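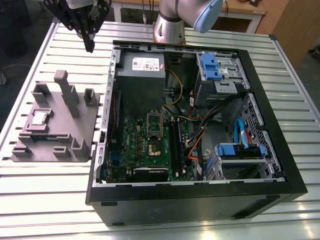

Jun 14, 2022
Posted by the Plurerthorpe bench

Socket day again. I've moved the insertion tests over to the new search routine (the spiral one from the Alaoui branch) and left everything else alone, so for once we can compare like with like. Of 31 tries at the memory slot, 5 jammed and 3 timed out. Much better than I'd feared! The jams all came with the strip tilted towards the power supply — I suspect the grip, not the search, but that's a guess until I've been through the force logs. 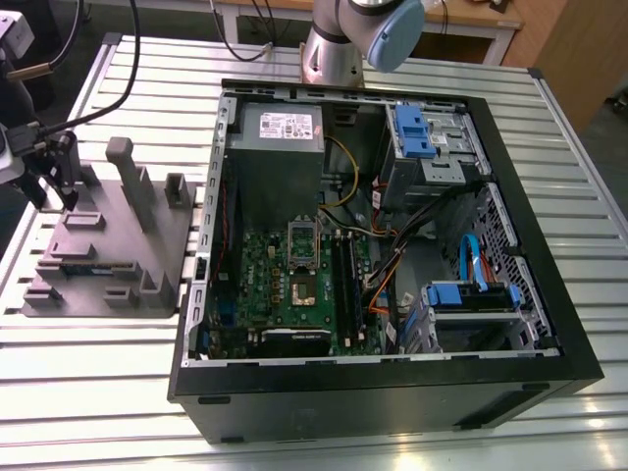
Arm behind the tower, CPU bracket up, fixture on the left.

The CPU is a different story. I'm not letting Vatow loose on those contacts until the force limit is sorted, so it's dry moves well above the socket for now. Log stands at 1,134 lines, and I still need to copy it to the shared drive.

Next: stiffer fingertips, same slot, same speed.

Vatow project notes | Contact the lab | Back to top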